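In Defense of Loud Wallpaper

When I moved to Leltcombe, every room I visited had the same pale gray walls. People told me this is calm and easy to sell. I think it is a pity. We spend many hours a week at a work table, and our eyes need somewhere to go when the hands are busy.

My opinion is simple: the corner where you do small repairs should have the most cheerful paper in the building.

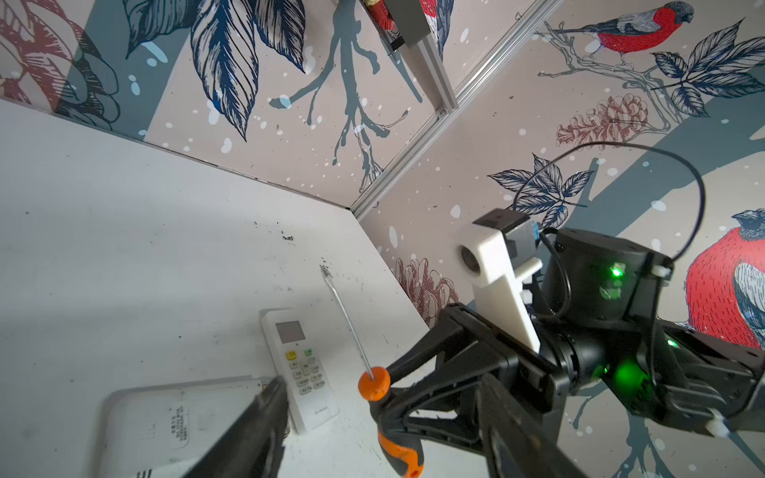 Leltcombe Home Repair Club – Opinion Pages

Red-breasted birds, navy leaves and pinecones make good company for a screwdriver and a remote control. The white tabletop stays plain, so a small screw is still easy to find on it. The pattern belongs on the wall, and there it may be as loud as it likes.

Some members say that such paper becomes tiring. I have lived with flowers above my own table for seven years and I am not tired yet. Gray made me tired in 3 weeks.

Comments

Clirnow: Agree about the birds. My husband does not.

Wotis25: White table shows every mark though. Mine is full of specks.

Carvalho: Where can one buy such paper? I need it before Sunday.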